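Scheduling two arms over one table: Mingxuan Meng on the Pokton planner

5 min read

Mingxuan Meng spent the first months of the Pokton project removing code. The planner she inherited at Vernska treated a pair of arms as a single machine with twice the joints, and searched for a path through the combined space every time a target moved. It found good paths. It also took long enough that the bricks had often been nudged by the time the answer came back.

"The old planner was correct in a way that was no use to us," Meng says. "It would prove that both arms could reach their goals without touching, and then we would throw the proof away and start again, as the goal had shifted by a few millimetres."

Pokton, the replacement, plans each arm separately and settles conflicts in time. Each arm proposes a path. A small scheduler, which the team calls Beletti, checks the two proposals against each other on a shared grid of occupied space and delays one of them where they overlap. If a delay can't resolve the conflict, the lower-priority arm is asked for a new path with the contested cells blocked. After 3 refusals the scheduler falls back to moving one arm at a time.

The test task is deliberately dull. Short assemblies of toy building bricks are laid on dark paper, and the arms have to pick them up, bring them together or pull them apart. Meng chose bricks for their tolerances. A stud either seats or it does not, and an error in the commanded pose shows up at once as a force on the wrist.

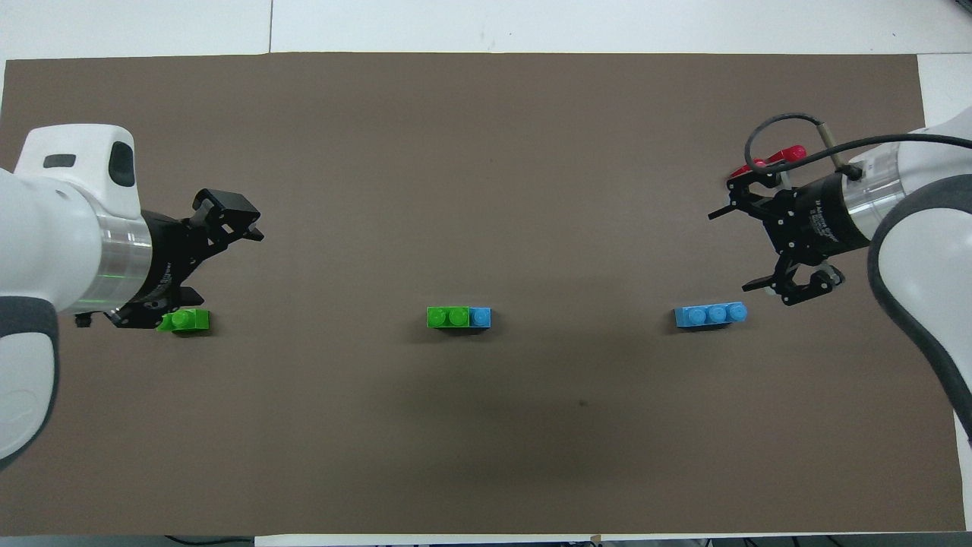
Most of the conflicts occur in the middle of the table, where both arms have a valid claim on the same space. The first version of Beletti gave priority to whichever arm had the shorter remaining path. That rule produced a form of oscillation: the arm that yielded ended up with the shorter path on the next cycle, took priority back, and the pair edged towards the target in turns.

"We logged 928 runs before we understood it," she says. "From the trajectories alone it looked like controller noise. We only saw the pattern when we plotted which arm held the lock."

The fix was to make priority sticky. An arm that wins a region keeps it until it leaves or until its grasp fails. Meng describes this as ordinary resource locking, and is slightly impatient with the suggestion that it is anything more. Deadlock is avoided by fixing the order in which regions may be claimed, again a textbook method.

Perception runs on a separate clock. The pose estimator, Furtado, publishes at 30 hertz, and the scheduler reads the latest estimate only at the start of a motion segment. Earlier versions let new poses interrupt a segment part-way through. Meng removed that after finding that a gripper passing over a brick would hide some of its studs, shift the estimate, and trigger a replan caused entirely by the arm's own presence.

"If a finger is covering the object, the estimate gets worse exactly when you are relying on it most," she says. "So we freeze the pose on approach and let compliance take up the remaining error. People dislike this. They want the loop closed all the way down. I would like that too, with a better estimator."

Median planning time for a segment is now 49 milliseconds on the workstation beside the rig. She is cautious about the figure. It excludes the fallback mode, and the worst cases are still long enough for an operator to notice.

What remains is the handover, where both arms must occupy the same region on purpose. At present this is a special case: the lock is suspended, the two arms are coupled, and the old joint planner is called for the last few centimetres. Meng would prefer a shared lock with its own collision rules, and a branch for it has been open since July.

"It passes the unit tests," she says. "It doesn't pass on the table yet. There is a timing assumption in the gripper driver that I want to write out properly before I change anything else."

Related

Reading lock traces: a short guide to Beletti logs
Furtado release notes: symmetric parts and pose flips
Why Vernska stopped planning in the joint space of both arms
Wrist force thresholds for press-fit parts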